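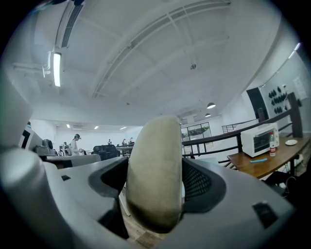 Using the mezzanine: common questions

Who can use the upstairs tables?
Anyone with a desk at Stuketti, and their guests. You don't need to book the small wooden table. The light-blue table is booked through Tuken, the same as the meeting rooms.

Can I heat my lunch up there?
Yes, in the white toaster oven on the wooden table. Use a dish or tray that is marked as safe for ovens. No plastic tubs, and no cling film.

Who cleans the toaster oven?
Whoever used it last. Let it cool, empty the crumb tray and wipe the door. Saucers and bottles go back down to the kitchen by the end of the day. 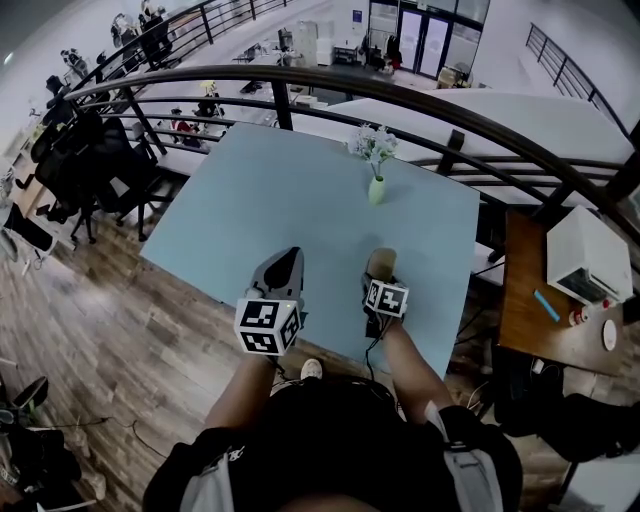

Can I move the blue table?
Please leave it where it is. Chairs can be moved, but keep them off the stairs and put them back along the railing when you finish.

Can I leave things on the railing?
No. There are people working below – even a pen is a nuisance from that height.

Should I water the flowers?
No, they are artificial. Dust them if you like.

What about bags and cables?
Keep both out of the walkway. Bags left overnight go to the Ekwueme cupboard on the ground floor, code 2646, and are kept for 23 days.

Something is broken. Who do I tell?
Aurélien Barbier, extension 1307. He normally replies within a day – if it is the oven, unplug it first.

Last updated 2025-09-08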